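Home | Contents | Kitchen and Table | Drinking Vessels | Random article

Stacking cup

A stacking cup is a drinking cup made so that it will slip snugly inside another of its own kind. Cups of this sort are a familiar sight in canteens, nurseries, village halls and picnic baskets, and many a household has a tower of them at the back of a cupboard, waiting for August and the garden.

Shape and material

The secret, such as it is, lies in the taper. The body grows gently narrower towards the foot, so each cup drops into the next until only a band near the rim is left showing. Plastic is the usual choice, being light and kind to small hands, and a set is commonly sold in a single colour, with quiet shades such as tan and beige just as well loved as the bright ones. A thickened rim is pleasant to drink from and gives the fingers something to hold when a cup is being eased free.

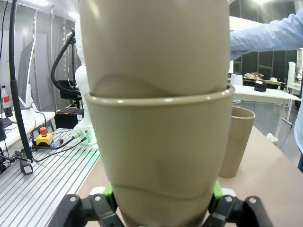
Storage and care

A stack of 20 takes up little more floor space on a shelf than one cup alone, though a very tall pile does lean, and many kitchens prefer to stop at six. Cups put away damp tend to cling together and may smell stale, so they are best left to dry upside down first. A stuck pair will often part with a slow twist, or with a little warm water run over the outer cup.

See also: Beaker; Nesting bowls; Picnic ware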